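The price of a careful hand

WHEN MY cousin asked me what a small catering kitchen ought to pay for a robot that can put fruit on a plate, I told her I had no idea, and then (being me) I spent most of July finding out.

My first stop was Transtead, where Irja Toivonen plans equipment for a company that packs lunches for schools and offices. She had set aside money for 2 arms and very nearly spent the lot on them, before an older colleague asked what she meant to do about grippers, floor bolts, spare parts and the poor soul who would have to learn the thing. She went back to her spreadsheet that same evening, bless her, and came out with one arm and a much happier budget.

Her best money, she told me over a very good bun, went on trying the job out in simulation first – a plate, some fruit, an old plank table, all of it made on a computer.
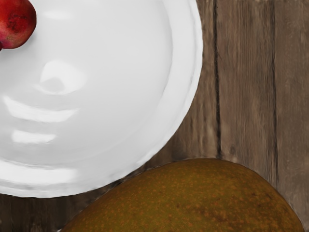
Kirsty Farquharson, who keeps the books at Plondari, was harder to win over. She wanted to know why anyone should pay for make-believe fruit, and I can see her point! But 2000 practice runs bruise nothing, and they gave her a list of sizes and shapes the gripper had to manage before she signed for it. She now asks every supplier for 3 quotes: the machine, the setup, and the second year. The second year, she says, is where the surprises live, and my cousin has written that on her fridge.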